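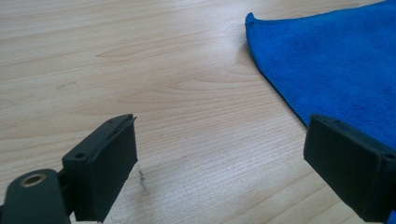 Brornwood Lab Puts Two Sets of Finger Pads Through the Towel Test

Gramier has finished the first part of a comparison of finger pads for its hand-held grippers, the company said in April. The work was done at its Brornwood lab and looked at one narrow question: which pad is better at picking up and holding soft cloth.

Two pads were tried. One is the flat block that Gramier has shipped with its grippers from the start. The other is a ribbed pad from Shearer, which sells replacement fingers for several makes of gripper. Both were fitted to the same hand-held units, so the linkage, the trigger and the finger travel stayed the same throughout. Only the pads were changed.

The hand-held units are worked by a person, one in each hand. They record what the fingers do, and the recordings are later used to train a pair of robot arms with matching fingers. A pad that slips in the hand will most likely slip on the arm as well, and Gramier says it is cheaper to find that out before the arms are involved.

In all, about 3,000 grasps were logged by 14 operators. Each operator worked through the same set of tasks with both pads: picking up a cloth that was lying flat, picking it up from a heap, pulling it straight between two grippers, and folding it once. Half of the operators began with the flat pad and half with the ribbed one.
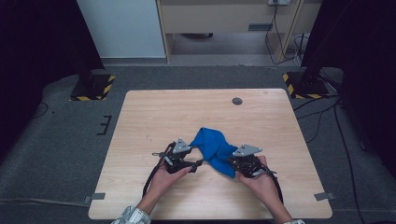 Holding the cloth at both ends is where the ribbed pads should win easily, and a test that lets people squeeze as hard as they like won't show it, according to one reader who wrote in after the first notes from Brornwood were posted. The same reader asked whether grip force had been recorded, and whether the operators had been told to use a light touch.

Gramier says force was not recorded in this round. The operators were given no instruction about how hard to squeeze, and the lab accepts that some of them probably closed the fingers further than an arm would. A force sensor in the pad mount is planned for the second round.

On the results so far, the two pads came out closer than the lab had expected. The ribbed pad did better when cloth was pulled tight, with fewer slips on thin cotton and on polyester lining. The flat pad did better when a single layer had to be picked up off a bare table. Operators using the ribbed pad often closed on the cloth, lifted, and found that the edge had stayed where it was. Several of them started pushing the cloth into a small ridge first, which worked but made the task slower.

Microfiber gave the fewest problems with either pad. The lab had 13 types of cloth in the test and now thinks a few of them can be dropped. Terry cloth and fleece, for instance, gave almost the same numbers. Silk and a waxed cotton will stay, as these were the two fabrics that every operator dropped at least once.

Wear was also checked. The flat pads showed a slight polish on the inner face after the test but still gripped as before. On the ribbed pads, lint had packed into the grooves, and 6 of them had to be brushed out partway through. Shearer recommends cleaning between sessions, and the lab had been doing it only at the end of the day. It has since changed that.

The comparison did not cover other finger shapes. A curved finger from Tosora was on the original list but would not fit the mount without an adapter, and the adapter moved the fingertips forward far enough to put them partly outside the view of the gripper camera. Tosora has sent drawings for a shorter version. If it fits, it will go into the second round along with the other two.

Changing pads took longer than planned as well. Each pad is held by small screws, and the gripper camera has to be checked again after every change – a few minutes each time, but enough to cost the lab most of an afternoon over the whole test. Gramier is looking at a clip-on mount, though it says a clip that has any play in it would be worse than the screws.

For now the company will keep shipping the flat pad as standard and will offer the ribbed one as an option for customers who work mostly with larger pieces of cloth that need to be stretched. Prices have not been set.

The grasp logs will be shared with Shearer and Tosora and can be requested from the Brornwood lab by other groups working on cloth handling. The camera recordings are not included. The second round is due to start once the force sensors have been fitted and checked.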